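Notebook, bimanual cell
July 15, 2021

Carrying on from the last entry. The problem is still the corner targets on dark cloth. On light cloth the corner finder is fine and the planner gets two poses it can use. On black cloth the mask is good around the outside but the depth inside it is full of holes, and the corner height comes out wherever the hole filler decided to put it. The left target is usually too high. The right one wanders.

Started with the wrist stream, because Vasco Sequeira changed the exposure handling in Bernimard last week and I wanted to be sure we were not chasing that. With auto exposure on and a lot of white in view, the driver pulls the gain down. Then the arm swings over the cloth, the gain takes a while to come back up, and the first frames over the black fabric are nearly useless for edges. The old code took the first frame after the arm reported settled. So we were picking the worst one. 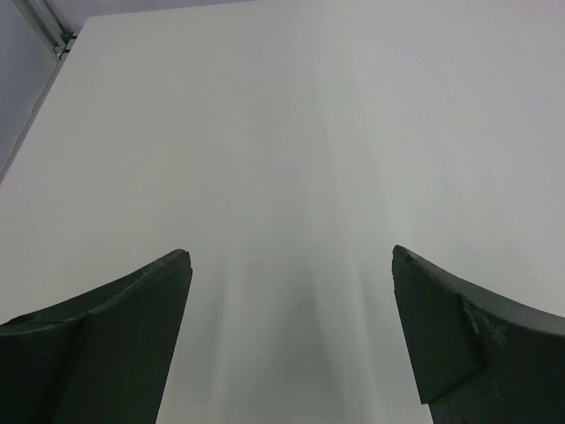 Locked the exposure at 10 ms and turned off auto gain. Reran the segmentation on the saved set with the new values applied to the raw frames where we had raw. Edges on black cloth are much cleaner. Whites clip a little, but the corner finder does not use anything from the white side except the boundary, so I am leaving it.

The finger mask needed work too. It was a fixed polygon drawn a long time ago for an older set of fingers, and it let a thin strip of the finger through on each side. On a light cloth that did not matter. On a black cloth the strip joined up with the cloth mask and gave a false corner right at the fingertip. Redrew the polygon and grew it by a few pixels. Also masked the area between the fingers below the tips, where the shading on white changes with arm pose. We never look for a corner down there anyway.

Mask file is now loaded per arm from the config, not compiled in. If you pull and get an error about a missing mask path, that is why. Copy the two lines from the default config.

Next, the height problem. Three options we talked over:

Fill the depth holes with something smarter. Vasco tried this in the spring and got nowhere with dark fabric.

Ignore the cloth depth and use the table plane. The plane fit is good, residual is small, and for a single layer lying flat the cloth is just the plane plus a constant. Fails as soon as there is a fold.

Touch down and use motor current to find the surface. Slow, and it shoves the cloth.

Went with the table plane as the default, with a check. If the valid depth pixels near the corner disagree with the plane by more than a set margin, the planner drops back to the touch-down routine for that arm only. If there are too few valid pixels to say anything, it trusts the plane. That last part is a guess and I would like somebody to argue with it.

Wrote it up in Caldeira as a new target source next to the old one, so both can be logged in the same run and compared. The planner only acts on the one that is selected. The other goes to the log.

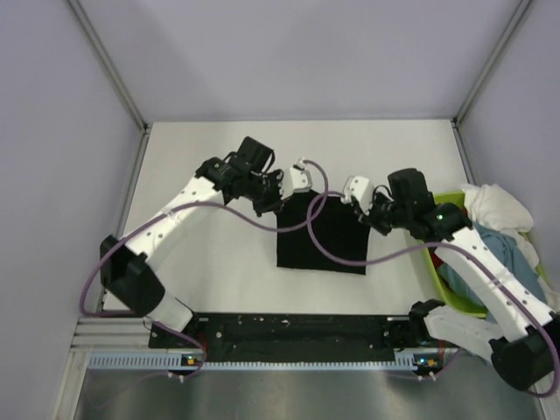

The two approach motions were also being planned one after the other, left first, then right with the left held as an obstacle. That works when the corners are far apart. With a small cloth the left arm takes the short path, ends up leaning over the middle, and the right arm either goes the long way around or fails to plan. I had blamed the failures on the collision model for the cables, which is crude (a fat capsule along each link), and spent a good hour shrinking it. Made no difference worth having. Put the old radius back.

What did help was planning both arms as one problem, with the grasp poses fixed and the elbows free. It costs more per plan. Time limit is set to 1000 ms and most plans come in well under that. When one runs over, we fall back to the old sequential planner and write a warning. Vasco wants the fallback removed so that the failures are visible. I want to keep it until the logs are easier to read. Left it on a flag, default on.

Also changed: the grippers now wait for each other above the cloth before going down. Before this, each arm descended as soon as it was in position and closed when it liked, so one side could start to drag the cloth while the other was still traveling. Now there is a barrier at the hover pose and a second one before the close command. The barrier has a timeout. On timeout both arms go back up, and the state machine returns to perception instead of trying the grasp again on stale corners.

Bug found along the way. The log viewer was showing the right arm one step behind the left. It was a display problem only, the stored timestamps are fine. It pairs messages by index, and one message gets dropped on the right side at startup. Entry 1011 is a good one to look at if you want to see it. Fixed in the viewer by pairing on time. Any conclusions drawn from the old plots about the right arm lagging should be thrown out, including mine from two entries back.

Offline replay of the saved set with the new target source: 1426 frames, no crashes, which is more than I could say for the previous build. Have not gone through the disagreements between the two sources yet. From a quick scroll, most are on frames where the cloth has a turned-over edge – which is what the check is for – but there is a group with a flat cloth and a clean mask where the old source is off by a lot and I do not know why. Could be the extrinsics. They were last done before the Harex mounts went on.

To do:
Sort the disagreements by distance and look at the top of the list.
Redo extrinsics for the overhead view, then both wrists.
Put the margin for the plane check in the config. It is a constant in the code right now, sorry.
Ask Vorkero if their driver can report the exposure actually used per frame. At present we log what we asked for.
Lift and stretch step has not been touched. It still expects the old grasp message and will complain about the extra field. Vasco has a branch for it.

Build is tagged and pushed. Config for both arms is in the usual folder, old one saved next to it.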